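Robots and Everyday Work, Unit 4 handout
Can a machine do shop-floor chores yet?
Instructor: Ruby-Lee Tapsell
16 Sep 2020

Read this before the lab session. The first two pages of the Pudilau reader cover the same ground with more math.

4.1 Where we left off

Last unit dealt with chores that are mostly moving and wiping: vacuuming a floor, clearing a table, folding a towel. The short answer there was that a machine can do some of them, slowly, if the room is kept the way the machine expects. A robot vacuum works because a floor is flat and because missing a spot does no harm.

This unit moves to the repair bench. The chore is ordinary PC service work, meaning memory in and out, cables on and off, cover back on. A trained person does a memory swap without thinking much about it. For a robot arm it is still a hard job, and the reasons are worth going through one at a time.

4.2 Why memory is a good test

A memory module goes into a long narrow slot. It has a notch, so it fits only one way round. It has to start straight, then take a firm push until the clips close. Too little force and it does not seat. Force at the wrong angle can damage the slot or bend the board.

People solve this by feel. They rest the module in the slot, rock it a little, and push when it stops rocking. The eyes do less than most students assume. A robot with a camera and no sense of touch has to get everything from the picture, and at the last moment its own fingers may cover the part it needs to see.

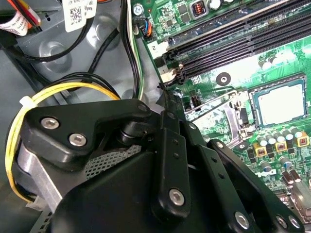
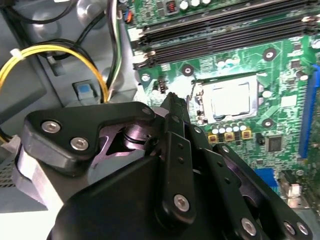 Gripper inside a desktop case, memory slots empty.

4.3 Three sources of trouble

Reach. A case is a box with one open side. The gripper has to come in through that side with its whole body behind it. A human hand is soft and gets thinner toward the fingertips. Most grippers are stiff, and the knuckles are as wide as the palm. A path that is clear for the fingertip may not be clear for the rest.

Cables. Cables move when touched and do not go back to where they were. A plan made from one picture can be out of date a second later. Radu Bucur's notes on the Nisetti bench treat cables as "weather", which is a fair way to think about it – you can't model every wire, so you check often and leave room.

Force. Position control alone is not enough. The arm needs to know when it has met something and how hard it is pushing.

4.4 Worked numbers

The Munenthorpe trial used one model of PC and one model of memory. The arm made 274 insertion attempts. Of these, 38 ended with the arm stopping itself on a force limit, and 23 ended with the module in the slot but not fully seated. That leaves 213 good insertions, or a little under 78 percent.

Think about what that rate means for a shop. If 800 machines come through and each needs one module, a 78 percent rate leaves more than 170 for a person to fix. The person also has to find them, and a module that is not fully seated can look fine from above.

Note that the stops are the better kind of failure. The arm knew something was wrong and quit.

4.5 So, yet or not yet?

For one known machine, held in a fixture, with cables tied back: close. For mixed machines arriving in any state: not yet. Pană makes the case for changing the product instead, with wider openings and slots that guide the part in. We will come back to that in Unit 6.

For the lab

Write down each step you take when you fit a module by hand. Mark the steps where you were using touch. Bring the list with you, and read section 3 of Pană.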